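Metari Bench Kit: tabletop sorting recordings

README for release 4
Last edited 24 August 2022
Maintained by Marwa Mansour

What this is

This folder holds recordings made with the Metari Bench Kit, a two-arm tabletop setup sold by Noltusico. The kit was on loan to us for a purchase review, and the recordings are what we kept from it. They cover one family of jobs: picking up small objects and putting them on colored mats or into containers.

The release has 3,622 episodes. One episode is one attempt at one instruction, from the start signal to the stop signal. Both good and failed attempts are included.

If you only want to know whether to buy the kit, skip to "Notes on the kit". The rest is for people who want to load the data.

Folder layout

episodes/ one subfolder per episode, numbered
episodes/N/head/ head camera frames
episodes/N/joints.csv joint angles and gripper opening for both arms
episodes/N/task.txt the instruction as given to the operator
episodes/N/result.txt one word: done, partial or failed
splits/ train and holdout lists
calib/ camera calibration, one file per session
tools/ the loader and the viewer

The holdout list has 100 episodes. Please don't train on them. They were picked from all the sessions, so some share a table layout with training episodes.

How it was recorded

Every episode was teleoperated. The operator stands at the near side of the table and drives both arms. The camera looks down at the table from the operator's side, so left and right in the joint file match left and right in the frames.

Instructions were written ahead of each session and read out one at a time. Typical ones:

move the red cube to the orange mat
put both amber pieces on the green mat
put the green cup in the dark container
clear the middle mat

Operators were free to choose which arm to use unless the instruction named one. Either arm may be moving while the other waits, and in some episodes both move together.

Objects were put back between episodes by hand. The reset was loose. We did not measure positions, so don't expect the same cube to start in the same place twice. Objects that have nothing to do with the current instruction were often left on the table.

Labels

result.txt was filled in by the operator right after the stop signal. "Partial" means the object moved and ended up touching the target but not resting fully on it or in it. It was also used for instructions with two objects when only one was placed. Marwa went back over 100 of the labels and changed the ones she disagreed with. Changed labels have a line in tools/relabel.log. The others have not been checked twice.

There are no bounding boxes or masks.

Head camera view

The mats go left to right as orange, gray-blue, green in the layout below. The layout name is stored in the first line of task.txt. Expect an arm to hide part of a mat much of the time, and expect blur on a gripper when it is moving quickly.
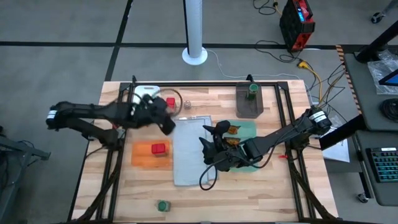

Sample head camera frame, three-mat layout, both arms over the table.

The lab around the table is left in the frames. You will get floor tape, cables and part of a desk in the background. If your model picks up on the background, crop to the table frame first. The viewer has a crop setting, and the loader takes the same values.

The amber pieces and the dark container are see-through, and they gave our own detector more trouble than the cubes did. Cups inside the container were the worst case.

Notes on the kit

These are our opinions after one loan period, in May, with one unit.

Setup was easy. The arms came with their mounts already fitted and the printed guide was clear. The software installer was less good. It failed on our first machine and gave no message, and we ended up using a clean install on a second one. Noltusico support answered the same day and sent a newer installer, which worked.

The grippers hold small cubes well. Thin or slick parts slip if the fingers close off center. You can set the closing force per arm, but the setting is lost at power off, so write it down.

Cable routing needs thought. A gripper cable can hang low enough to reach the table when the arm is down. We lost episodes in the Moncrieff session to a cable dragging a cup. Those are marked failed and kept in the release.

We also had a quote for the Testuvcombe service plan, which covers repair and a swap unit. We did not buy it, and can't say how it works in practice.

We would buy the kit for this kind of work. We would not pick it for anything heavier than what is in these recordings.

Known problems

The joint log for the left arm starts a few frames late in the earliest sessions. The loader pads it.

Some task.txt files have a trailing blank line. Strip it before matching on text.

Gripper opening is in the kit's own units, from closed to fully open, and is not converted to length. The two grippers do not read the same value when closed. Use the per-session zero in calib/.

Use and contact

Free to use for research and teaching. If you pass the files on, pass this README on with them. Send label corrections to Marwa Mansour with the episode number and the word you think it should be.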